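A Softer Grip on Lunch

For most of its history, research on robot grasping has favored things that keep their shape. Boxes, cans and bottles can be measured once and picked up the same way every time. A sandwich is a harder case. It bends under its own weight, its wrapping slides over the bread, and a squeeze that would suit a bottle will ruin it.

At the Sellholm laboratory, a team led by Wanpen Luangrath has spent the past year on that problem. The project, known as Doson, teaches a two-armed machine to pack and unpack food by copying motions first performed by a human operator. Each task is shown to the system 40 times.

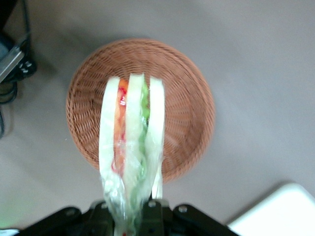 The central idea concerns where to hold. Earlier versions of the method aimed for the middle of an object, where the weight is balanced. Doson instead scores every part of the surface by how much it may be pressed without harm, and loose film ranks well above bread. According to Rostyslav Pasichnyk, who wrote the scoring model, the change required 15 lines of code and several months of argument.

In trials completed in March, the team compared the two approaches on wrapped food. The older method damaged 41 percent of the items it handled. Under the new one the figure fell to 15 percent, with no loss of speed.

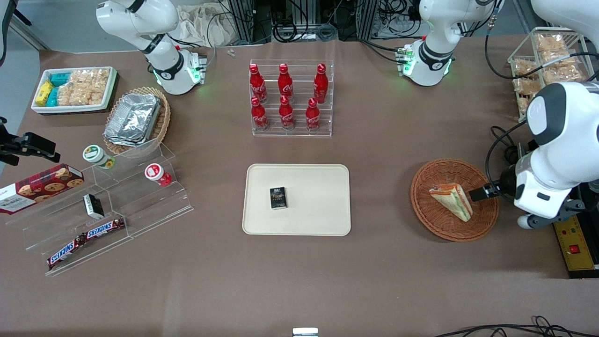 Testing takes place among ordinary groceries, and the arrangement of goods is changed between runs. Dimas Pangaribuan, who oversees the trials, considers this essential. A policy that has learned one fixed layout may fail when a basket is moved by the width of a hand, and early results from Doson showed exactly that weakness.

Certain limits remain. The scoring model judges softness by sight alone and can be misled by stiff packaging around a fragile product. Luangrath's group is now working with colleagues at Rultthorpe on a fingertip sensor that would let the machine correct its first estimate after contact. A joint report on the sensor is in preparation, and the trial data will be released with it.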